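Ticket 2000: Recipe cards printing with the method missing
Status: Open
Product: Skiradano recipe binder, desktop version
Opened: Fri 31 May

Hello all, and thank you in advance for your patience with me. I have 193 recipes in my binder now, most of them typed up from my mother's notebooks, and until the last update every one of them printed beautifully on a single card. Now the ingredients come out as they should, and the title too, but the method stops after the second step and the rest of the card is blank.

I have tried the things the help page suggests. I restarted the program, chose the Trestar card size again from the list, and printed to a file first (the file has the same gap, so I don't think I can blame my poor old printer). Short recipes are fine — the flapjacks came out whole — but anything with a long method, like the plum dumplings, loses its ending.

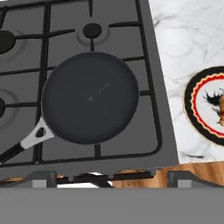

Ülle Hunt: Thank you for such a thorough report, and I'm so sorry about the dumplings! Could you open Card Settings and look at the box marked Longest Method? The update seems to have set it to 20 lines for some people. Please try 1000, save, then close the binder fully before you print again.

You were quite right, it did say 20. I've changed it and the dumplings now print to the very last line, over two cards, which I can live with. The soups still stop early, though, and they are all in the older Driten layout. Shall I change those one by one, or is there a way to do the whole section at once?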